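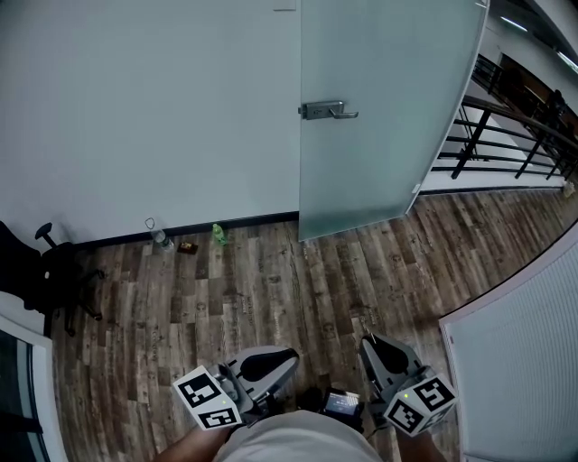 Collecting Demonstrations for a Pick-Up Policy: Project Report
Yeshi Abera and Bereket Alemayehu
November 2019

1. What we set out to do

Our proposal, written in April, promised a policy that would pick up small household objects from the floor and put them in a bin. It gave the learning half of the project four pages and the data half one sentence, which read "demonstrations will be collected." This report is mostly about that sentence.

We named the project Skallwood. The recording software is called Paiva and the labeling tool is called Flikia. Naming things went very well and was finished ahead of schedule.

2. Equipment

Demonstrations were recorded with a hand-held gripper. It has two fingers with padded inner faces, and each finger carries a marker cube on the outside so that the opening can be recovered from video. A head-mounted camera gives the wide view. One of us wears the camera and does the picking up while the other runs Paiva and says "go."

Early on we used the gripper one-handed. Bereket's wrist objected after the first long session, and so did the tracking, which dropped out whenever his hand sagged. We switched to two hands and the recordings got steadier at once. The price is that both forearms tend to show up at the bottom of the video, and we had to mask them so that the model wouldn't decide sleeves were important.

3. Procedure

Objects go on the floor near a wall, in a loose row, with the order changed between takes. We used bottles and small boxes because they were cheap and we already had them. The person holding the gripper starts a few steps back, walks up, grasps one object, carries it to the bin and lets go. A take counts if the object ends in the bin and both marker cubes can be read during the grasp.

We recorded 99 takes and kept 76. Most of the rejected ones failed on the markers. If you come at a bottle from the side, close to a baseboard, one cube ends up turned away from the camera at exactly the moment you care about. Two takes were lost because Paiva was not recording. We have agreed not to say who was running it.

4. Problems

Clear plastic was the worst. A clear bottle on a patterned floor is mostly floor as far as our detector is concerned, and it proposed grasps on knots in the wood grain with great confidence. Green bottles gave it no trouble. Flat boxes were easy to find and annoying to grasp, and Yeshi developed a tilt-and-pinch move that works nicely and that the policy has shown no interest in learning.

We also got too good at it. By the last session our approaches were smooth and nearly identical, so the set has very few recoveries from a bad start. The trained policy is fine until it misses, and then it stands there.

5. Results and next steps

On boxes the policy usually succeeds. On clear bottles it usually does not. We think the fix is more takes with sloppy starts on purpose, and a second floor to record on - the labeling effort per take is already low enough that this is mostly a matter of knees.

The Trultatard lab has offered us a room with plain gray carpet. We will start there with the clear bottles and keep the same rule for accepting takes, so that the two sets can be compared.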